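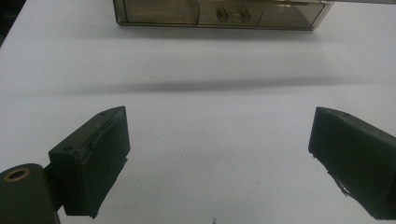

A Drawer of One's Own: Personal Belongings in Residential Care

21 December 2019
By the Editorial Office, Virkum Foundation for Later Life

Moving into residential care is usually discussed in terms of money, medicine and staffing. These are serious matters and the Foundation has published on all of them. Far less is written about what a new resident may bring through the door, although for many families this is the first real argument they have with a home, and the one they remember longest.

Most homes have a belongings policy. Few of these policies have been read closely by anyone outside the office that wrote them. In preparing this essay we reviewed the written rules of 11 homes in the Derese district, and we found that they had a great deal to say about furniture, electrical goods and carpets, and next to nothing about small possessions. Buttons, letters, keys to houses long since sold, a watch that has stopped: these fall under a general heading such as "sundries," and the usual rule for sundries is that they be kept to a minimum.

It is the view of this office that the rule is wrong. Small possessions should be given more room in residential care than they now have, and the right to keep them should be set down in plain words in the residency agreement.

The reasons homes give for limiting them deserve a fair hearing. Rooms are modest in size. Surfaces must be cleaned, often daily, and every object on a surface has to be lifted and put back. Items go missing, and when they do, the family's first thought may be of theft. A manager who has spent a long afternoon looking for a brooch in the laundry will understandably prefer that the next resident leave the brooch with a daughter.

All of this is true, and most of it concerns where things are kept. A resident with nowhere to put small things will leave them on the windowsill, in the bed and in the pockets of clothes going to the wash. A resident with a fixed and visible place for them will, in most cases, use it. Clear or tinted boxes with divisions are cheap and easy to wipe down, and they let a person with failing memory see what is inside without opening every lid. A home that wishes to reduce loss would do well to start there before it starts removing things.
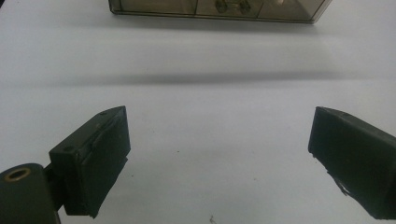 What the present rules cost

The harm done by a strict policy is hard to measure, and it is therefore left out of the reckoning. No form records that a woman stopped sorting her late husband's fishing flies when the tin was sent home. She may be noted as quieter than before, or as spending more time in bed. The tin will not be mentioned.

Handling familiar objects is a form of occupation. It asks very little of the staff and can be taken up at any hour, including the hours when no activity is on offer. It gives visitors something to talk about once the weather and the food have been dealt with. Grandchildren in particular, who may be shy of a grandparent in poor health, are seldom shy of a box of old coins.

There is also the question of dignity. An adult who has kept house for decades has made thousands of decisions about what is worth keeping. To have those decisions reversed in a single afternoon, by a person holding a checklist, is a hard introduction to a place that calls itself a home. We have heard families describe that afternoon as worse than the sale of the house. The sale at least was expected.

The Welness group, which runs several homes in the region, revised its policy in June. Under the new wording, a resident may keep any small item that is not a hazard, and the home must give a written reason for refusing one. Refusals may be appealed within 90 days. We think this sound, with one reservation: the item should remain in the room while the appeal is heard, unless there is a plain danger in leaving it. An appeal over an object already given away is of little use to anyone.
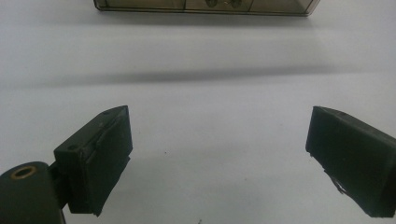 What we propose

Every room should contain lockable storage for small possessions, separate from the space for clothing and medicine, and the resident should hold the key wherever this can be done safely. The cost is slight. A home fitting out its rooms through the Mekex purchasing scheme may already claim up to 500 per room for furnishings, and storage of this kind falls well within that sum.

A list of valued items should be drawn up with the resident on arrival. It should be the resident's own list, in the resident's words, and it should not be limited to things of monetary value. Insurance lists are a different document and should be kept apart from it.

No belonging should be discarded or sent away during the first 8 weeks. People who have just moved are poor judges of what they will miss, and their families, who are often tired and grieving in their own way, are no better placed. A short period of crowding on the dresser can be borne.

Finally, cleaning schedules should allow time for objects to be moved and put back where they were. We say this with some force. Where the schedule allows four minutes to a room, the staff cannot be blamed for wanting the surfaces bare, and no written right will survive for long against a timetable that makes it impossible to honor.
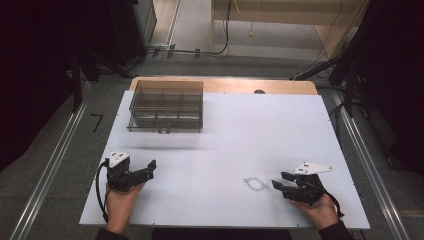
A care manager in the Derese district, replying to an earlier draft, wrote that the Foundation had underrated the danger of small items to residents with advanced dementia, some of whom will put a button or a bead in their mouths. The same letter asked how a night shift of two could be expected to watch over the contents of every drawer on a corridor.

We accept the first point without argument. Where there is a risk of choking, the item must be held elsewhere and brought out when someone can sit with the resident. Our concern is that a precaution proper to some residents has been written into the rules for all of them. An assessment is made of each person's diet, gait and sleep. The same care can be taken over possessions, and reviewed at the same intervals.

On the second point we differ. Night staff are not asked to stand guard over a resident's wardrobe, and a drawer assessed as safe by day needs no closer watch after dark. If a home is so thinly staffed that a box of letters adds to its burden, the letters are the least of its difficulties, and the matter should be raised with those who fund it.

The Foundation will put these proposals to the district's providers in the coming year. Homes wishing to share their current belongings policy, in whatever state it may be, are invited to send a copy to the Editorial Office.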